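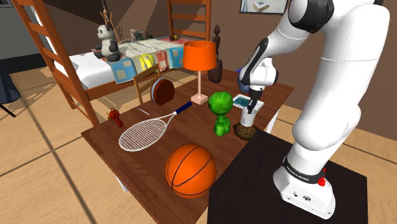
Kátia Paiva said, before we had even got to apologies, that she had read the fault log twice over on the train and still could not see why the arm should have carried on closing after it lost its grip reading, and could we please start there? We did start there, as everyone was itching to, and so the usual order of business went a little sideways.

Present: Kátia Paiva, Kastriot Radulović, Thaddäus Auer, Wondimu Tsegaye (minutes)
Apologies: Blagoje Pavlović

Print this page | E-mail this page

1. The July fault

Kastriot took us through it very patiently. In the simulated bedroom the arm was set the mug-and-bowl task 8 times. On 3 of those runs the grip reading dropped to nothing partway through the move, and the arm went on as though all was well, pressing on until the force limit stopped it. Thaddäus thanked him for keeping every log, including the dull ones — it made the talk a good deal shorter than it might have been.

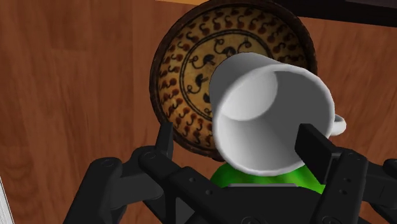 The Runum controller treats a missing reading as a reading of zero, and Kastriot feels this is the heart of the matter. Zero means "not holding anything yet" to the controller, so it quite naturally tries to close further. Thaddäus wondered whether the shape of the mug had a part in it too, and we spent a good while on this. With the mug tipped over the patterned bowl and its open mouth towards the gripper, one finger pad is in front of the lip and there is very little room for a clean hold, so he would like tilted starts logged separately from upright ones. Kátia agreed, though she asked that it should not hold up the controller fix, and everyone was happy with that.

Agreed: a missing reading is to stop the arm at once. Kastriot to write the change and Thaddäus to check it.

2. Before anything moves to the real bench
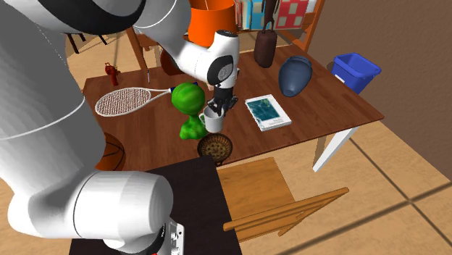

Could the same fault happen on the Skevska bench? It could, as the bench runs the same controller, and it will stay switched off until the change has been tested.

Wondimu asked that the stop button be tried at the start of every session once the bench is back in use, and offered to draw up a sheet for people to sign. Kátia would also like the force limit lowered for the first 2 weeks. There was some kindly grumbling about slower runs, but we all came round to it in the end.

Agreed: bench off until further word. Wondimu to let Blagoje know, as he had hoped to use it.

3. Other matters

The Herkus licence is due for renewal and Kátia will see to it. Thaddäus reminded us that the Jelínek report still wants a safety page, and it seemed only sensible to put this fault in it, plainly told. Next meeting at 6, same room.

Related items
Runum controller: notes on lost readings
Skevska bench: signing-in sheet
Jelínek report: draft contents

We use cookies to remember your settings. By carrying on you agree to their use.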